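Do You Really Need a Fruit Storage System?

Jun 14, 2020

Every January somebody tries to sell me a better way of keeping fruit. This year it started with a leaflet from Nollska, promising that their little bowl liners would keep apples crisp for weeks. Then a friend passed on a Lemaire catalogue with a whole page of "produce solutions". I have been suspicious ever since, and I've now spent long enough on the subject to have a grumble about it.

The claim goes like this. Apples give off a gas, the gas ripens whatever is next to them, and so you must buy something to keep them apart. The first half is true enough. It's why people put an apple in a bag with a hard avocado. But oranges don't ripen any further once they're picked, so I can't get very worked up about the two sharing a table for an afternoon.

I'm even less convinced by the boxes. An open white plastic tub is a perfectly good thing, and I'd sooner use one for clamps and other bits from the shed than pay extra for one with a leaf printed on the side.
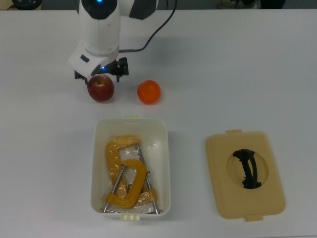
What I tried

I bought the Olent liner, the cheapest of the lot, and put it in one bowl. The other bowl had nothing in it but fruit. Same shop, same shelf, same corner of the kitchen in Steltomstead, which gets no sun after breakfast. After 7 days I could not tell the apples apart. After around 2 weeks the ones on the liner had gone a bit soft, and so had the others. The oranges looked fine in both, though one had a dry patch by the stalk.

I know, I know, two bowls is not science. Perhaps with 100 apples there would be a difference. I don't eat 100 apples.

What I do now

Apples in the bottom of the fridge, oranges on the side where I'll see them and eat them. Anything bruised gets used first. The liner is under a plant pot, and the Nollska leaflet went in the recycling.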